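The bus from Brukero let her off at the wrong gate, so she came to the Ollel open day through the loading dock. A man with a clipboard gave her a sticker and told her the two o'clock group had already gone in.

She had worked at Ollel for 12 years, back when it packed tea. She didn't tell him that.

The group stood in what used to be the blending room. A young woman was explaining that the arms worked in pairs and learned by being shown. One job might take up to 3000 tries, she said. A boy asked if they got tired. She said the motors got warm.

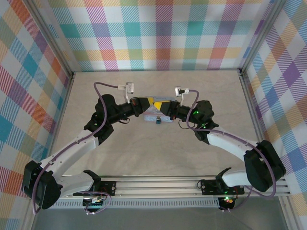 "Is somebody steering it?" a man asked.

"Not today," the young woman said. She kept her eyes on the arms while she answered. The people in front leaned closer, and a father pulled his son back by the hood.

She stayed behind them and tried to work out where her bench had been. The window was in the same place. In February the light used to come in low and she would move her stool to get out of it. The pay at the end had been fair. She had bought a freezer with it. 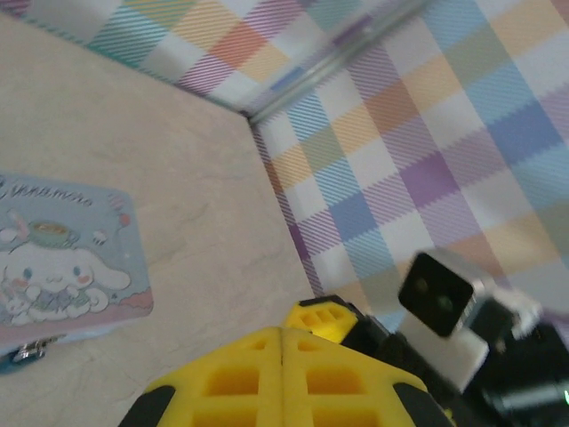
Her granddaughter was supposed to come along but had picked a birthday party at the Lonel pool. She was seven and would have asked better questions than the adults. She would also have gone straight for the Cinnamoroll card lying on the table, the white puppy with the teacup on its head, and wanted to know whose it was. Her lunch bag at home had the same puppy on it.

The young woman invited them to move down the room. There were 30 folding chairs set out and most people sat. A man from Savchuk, the company that owned the building now, talked about jobs. He used the number 2000 and then used it again.

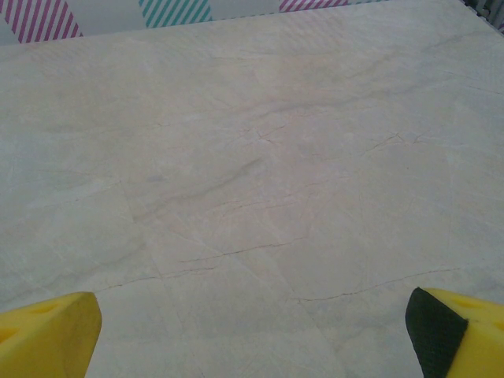 She raised her hand. He pointed at her.

"Can it tell when it's squeezing too hard?" she asked.

He looked over at the young woman.

"Sometimes," the young woman said. "We're still working on that."

"It took me a whole winter," she said. "With the tea boxes. I crushed a lot of them."

The young woman wrote something down. Then she asked which line it had been, and where the bench was, and the two of them walked back up the room to look.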